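Learning to walk slowly again

I have been meaning to write this since June, when my knee finally gave up grumbling and went on strike, and I have started it several times and wandered off to put the kettle on. So forgive me if it rambles a bit. I am a rambler in both senses, or was, and would like to be again.

Some of you know that I used to walk everywhere at a gallop. My late mother called it my "missing the bus" walk. I did it to the shops, I did it on holiday, I did it round stately homes while everyone else was still reading the board about the third earl. Then came the knee, and a very kind physiotherapist at Cukcombe called Trinity Esposito, who watched me go up and down her corridor twice and said, "Do you ever arrive anywhere and remember how you got there?" I thought that was rather personal for a first appointment! But I went home and thought about it all evening, and the answer was no, not really.

Her instructions were simple enough. Flat ground, proper surface, out and back, and no faster than I could comfortably hum. Nineteen minutes to begin with (I asked why nineteen and she said twenty makes people want to round up to half an hour, and she had me there). No hills, no stiles, and none of the lovely muddy field edges that I would have picked for myself. I was a bit sniffy about it, I admit. I have always thought of tarmac as something you cross to get to the walk.
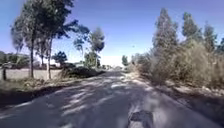 The humming

You would be amazed how few tunes I know all the way through. I can do the first verse of most hymns and the chorus of nearly anything from 1968 onwards, but after that I am just making noises. For the first week I hummed the same bit of The Skye Boat Song until I was heartily sick of it, and I expect the dog walkers were too. One of them, a gentleman with a spaniel, joined in as he went past and did the harmony, very nicely, and never broke his stride.

What the humming does, of course, is stop you hurrying. The minute I sped up I ran out of puff in the middle of a line and had to slow down to find the tune again. I have since tried it while washing up and while queuing at the chemist, with mixed results in the second case.

The other thing I noticed was how cross I was. I don't mean cross with anyone, just a sort of general itchiness, as if I were late for something. It took a good fortnight to wear off. I kept looking at my watch, so I left it on the hall table, and then I kept looking at my wrist. Agnes Guthrie, who has been my friend since we shared a desk at school and who has never hurried in her life, found this very funny and offered to draw one on for me in biro.

Agnes came along with me most mornings after that. She is the ideal companion for a slow walk as she stops for everything. Feathers, gateposts, other people's hanging baskets. We used to drive each other potty on walks when we were younger, me forty yards ahead and tapping my foot, her crouched over a beetle. I must have missed hours of conversation that way. I found out on one of these little outings that she had once been offered a job in Lisbon and turned it down, and I have known her for the best part of my life! She said she had told me at the time. I expect she did, and I expect I was forty yards ahead. 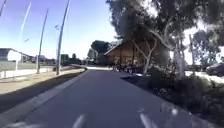 She still thinks about Lisbon, apparently, though without much regret. She was worried about the heat and about leaving her father, and then her father went and married a lady from Nadstead and moved there within the year, so she needn't have bothered on his account. We laughed so much about it that I had to hold on to her arm, and I lost my place in the humming altogether.

Shoes, since several of you have asked. I am still in my old lace-ups with a new insole. I did try a pair of very bouncy trainers that my niece swears by, and I felt as though I was walking on two sponge cakes, so they went back. Trinity says the best shoe is the one you forget you are wearing. Double knot the laces, though, if bending down is a trial. I learned that one the hard way and was very grateful to a passing schoolboy.

I've kept a notebook too, a tiny one that fits in my coat pocket. I write one line after each walk and that is all I allow myself. Looking back through, they are mostly about food. "Could smell somebody's bacon." "Agnes had mints." There is one that just says "warm on the back of my neck", and I can remember that whole morning from those few words, every bit of it.

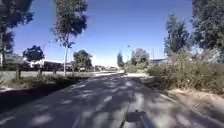
Shade and sunshine on a good flat path, just what the physio ordered.

I am up to forty minutes now and the knee only complains on the stairs. Trinity has said I may try a gentle slope next month, so Agnes and I are looking at the map and arguing about which one. She wants the one with the tea room at the bottom. I want the one with the tea room at the top. I'll let you know who wins, and if anybody has a nice long tune with plenty of verses, do please leave it in the comments.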